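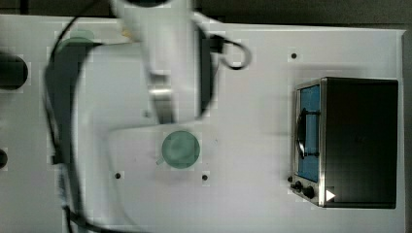

Teal-green mug with the small black toaster oven, seen from above.

Brurelen Play Kitchen Table Set

If you've got a kid who wants to run a café before breakfast, this is the set we'd point you to first! Brurelen is the biggest tabletop kitchen collection Trimcombe carries, and we love how much pretend cooking you can get out of it without giving up a whole corner of the room.

The mug is our favorite. It's a deep teal-green with one handle, and it goes with pretty much everything else in the line (we've paired it with the older Medero bowls and they look great together). The toaster oven is black and compact, so it sits happily at the side of a table and leaves plenty of space for serving.

Then there's the food. You get a peeled banana, an orange slice with all its little segments, and strawberries with green tops — two of them, so sharing is a bit less of a battle.

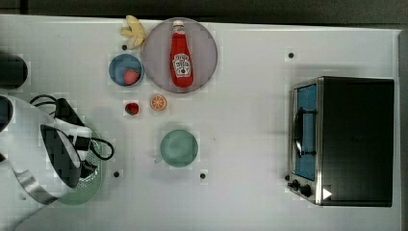

The small round blue bowl is a good size for one strawberry and a bit more, and the big plate is roomy enough for a proper made-up dinner. Its soft, pale color lets the bright food stand out, and a white tabletop underneath does the same.

Good to know before you order:
Item number: 255
Pieces in the full set: 67
Storage tray: 11 inches wide, sold separately
Table not included
Ketchup bottle not included

Spare strawberries come in a bag of 2. They're the first thing to roll under the couch, so we keep them in stock all year. Agarwal play food fits in the same tray if you already have some at home.

Wipe the pieces with a damp cloth and let them air dry. Please don't put them in the dishwasher — the colors stay brighter that way.

Back in stock in December. Sign up on this page and we'll email you when the new boxes come in.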